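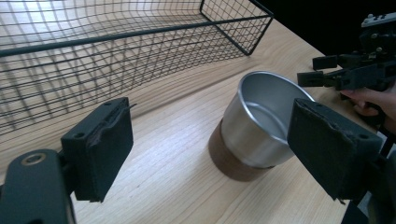 A wire basket and a metal pot on a wooden table.

Stullthorpe kitchen swap to return with longer hours

Sunday, January 16, 2022

The household goods swap in Stullthorpe will reopen next month in the former Worku furniture store on Mill Street, with longer hours and a new limit on how much each household can bring.

Residents can drop off clean, working kitchen items on Friday evenings and pick up what they need the following morning. Pots, baking pans, baskets, dishes and small storage items are all accepted. Electrical goods are not, apart from kettles and toasters with undamaged cords. Knives must be wrapped in cardboard and handed over at the desk.

Each household may bring up to 10 items per visit. The swap had no limit when it started in September, and by the third weekend the back room was full of mismatched glasses, many of which ended up at the county transfer station. Glassware will now be taken only in sets.

There is no charge to take items home, and visitors do not have to bring anything in exchange. The organizers have set up 32 feet of shelving along the north wall, with heavier cookware on the lowest shelves. Anything left after 30 days will go to the thrift store in Ullcombe.

The Inis bus stops outside the building every 20 minutes on Saturdays. Street parking is free until noon, but drivers are asked to keep the loading bay clear. The entrance on Mill Street has three steps. A ramp is available at the side door on Chapel Lane, which will be unlocked during all opening hours.

The town council approved use of the building through the end of the summer. A request for a second location in Ullcombe is due to be discussed in the spring.

Opening hours will be posted on the front door and on the town website. Items should not be left outside when the building is closed.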